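4.2 Comparison of gripper controllers in simulation 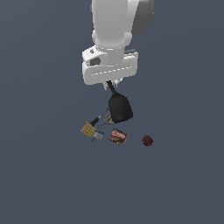
Figure 3. Clutter task in simulation. The arm holds a black spatula-shaped object by its handle, over a group of household items that includes a screwdriver and a pair of scissors.

We compared two controllers for closing the parallel fingers. The first, Tapsell, closes at a fixed speed and stops when the measured force passes a set limit. The second, Kollano, slows the fingers as they near the expected width of the object and then adjusts the force while the arm lifts. Both used the same arm model, the same grasp planner and the same object set, so any difference in the results should come from the closing and lifting stages.

The trials were run in the Camport simulator with contact settings taken from our earlier bench tests at Lindska. Each trial began with a cluster of items dropped on a plain surface. The planner chose a target and a grasp pose, the controller closed the fingers, and the arm lifted straight up by 200 mm. A trial counted as a success if the target was still held 2 s after the lift ended. Trials in which the planner found no pose were thrown out before the controllers were run, leaving 973 start states. Both controllers were run on all of them.

Objects with thin handles gave the most trouble. When such an object is gripped at one end, as in Figure 3, most of its weight hangs well away from the fingertips, and a small slip can let it turn. Tapsell often reached its force limit before the handle had settled between the fingers. It then held that force through the lift, and the object swung down towards its neighbours. Kollano met the same problem less often, though it took longer to close.

The two controllers disagreed on 236 start states, meaning that one held the target and the other dropped it. Most of these involved handled objects. For boxes with flat sides we saw little to choose between them, and the extra closing time was wasted. Small round items were lost by both, usually when the fingers met above the widest point and pushed the item down and out.

We did not tune either controller for single objects. The force limit for Tapsell was set once, before the main trials, and a higher value might have helped with the handles at the cost of crushing the lighter boxes. Section 4.3 repeats the test with noise added to the measured finger width.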